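읽는 시간 4분

분류: 일상 > 일기 > 집안 정리

1월

아침에 일어나니 창문에 김이 잔뜩 서려 있었다. 환기를 좀 하고 커피를 내리려는데 또 컵을 못 찾았다. 식기 건조대 맨 아래에 깔려 있었다. 요즘 매일 이런 식이라서 오늘은 컵부터 정리하기로 마음먹었다. 원래는 세금 서류를 볼 생각이었는데 그건 내일로 미뤘다.

먼저 찬장에서 컵을 전부 꺼내 식탁에 올려놓았다. 손잡이에 금이 간 것, 어디서 받았는지 기억나지 않는 것, 뚜껑만 남은 텀블러까지 나왔다. 금이 간 컵은 신문지에 싸서 버렸다. Jonex 행사 때 받은 컵은 로고가 다 벗겨졌지만 두께가 마음에 들어서 남겼다. 엄마가 주신 찻잔은 자주 쓰지 않으니 상자에 넣어 위 칸으로 올렸다. 버릴지 말지 한참 고민한 건 600ml짜리 큰 머그였다. 설거지할 때마다 걸리적거리는데 겨울에 보리차를 담아 놓고 마시기에는 그만한 게 없다. 결국 남겼다.

그다음이 걸이였다. 컵을 찬장 안에 포개 두면 아래 것은 절대 안 쓰게 된다. 걸어 두면 다 보이니까 손이 간다. 기둥은 연한 민트색이고 위쪽으로 하얀 고리가 뻗어 있는 모양이다. 처음에는 색이 좀 튀지 않을까 했는데 옅은 색이라 괜찮다. 기둥에 상자 모양 로고가 하얀 선으로 도드라져 있는 것도 크게 거슬리지 않는다.
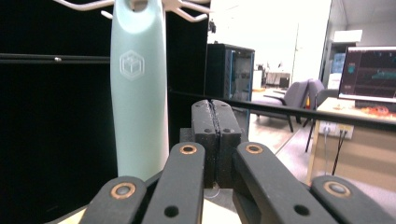
문제는 어디에 두느냐였다. 싱크대 옆에 두면 물이 튀고, 창가에 두면 블라인드를 내릴 때 부딪힌다. 냉장고 위는 내 키로는 손이 닿아도 불편하다. 95cm 폭의 작은 수납장 위도 생각해 봤지만 거기는 이미 밥솥 자리다. 자로 몇 번 재 보다가 그만두고, 당분간은 식탁 안쪽에 두고 써 보기로 했다. 밥 먹을 때 방해가 되면 그때 옮기면 된다.

점심은 어제 남은 미역국에 밥을 말아 먹었다. 김치가 거의 떨어졌다. 장 볼 목록에 김치, 수세미, 커피 필터를 적었다. 수세미는 지난번에 산 Erkex 것이 금방 해어져서 이번에는 다른 걸로 사려고 한다.

오후 2시쯤 알기르다스 제네 씨한테서 메시지가 왔다. 빌려 간 Tkachuk 전동 드라이버를 이번 주 안에 돌려주겠다고 한다. 급하지 않다고 답했다. 찬장 경첩이 헐거워진 걸 오늘 알았으니 돌려받으면 그것부터 조여야겠다. 컵 정리 얘기를 했더니 자기 집은 컵을 서랍에 엎어서 넣는다고 했다. 우리 집 서랍은 얕아서 안 될 것 같다.

찬장이 비고 나니 선반 바닥에 동그란 컵 자국이 많이 보였다. 베이킹소다를 묻혀 문질렀더니 대부분 지워졌는데 안쪽 구석의 하나는 그대로다. 선반 시트를 새로 깔까 하다가 집에 남은 게 모자라서 한쪽만 깔았다. 무늬가 달라 보기에 좀 그렇지만 문을 닫으면 안 보인다. 비운 칸에는 차 통과 커피 원두를 넣었다. 유통기한이 지난 Stusoson 허브티가 안쪽에서 나와서 버렸다. 선물로 받아 아껴 두다가 한 번도 안 마셨다.

저녁에는 자주 쓰는 컵을 씻어서 닦았다. 무거운 머그는 아무래도 아래쪽에 따로 두는 게 나을 것 같다. 한쪽으로 무게가 쏠릴까 봐 신경이 쓰인다. 며칠 써 보고 자리를 바꿀 생각이다.

내일은 세금 서류를 꼭 본다. 시간이 남으면 냄비 뚜껑도 정리하고, 퇴근길에 선반 시트를 한 롤 사 올 것.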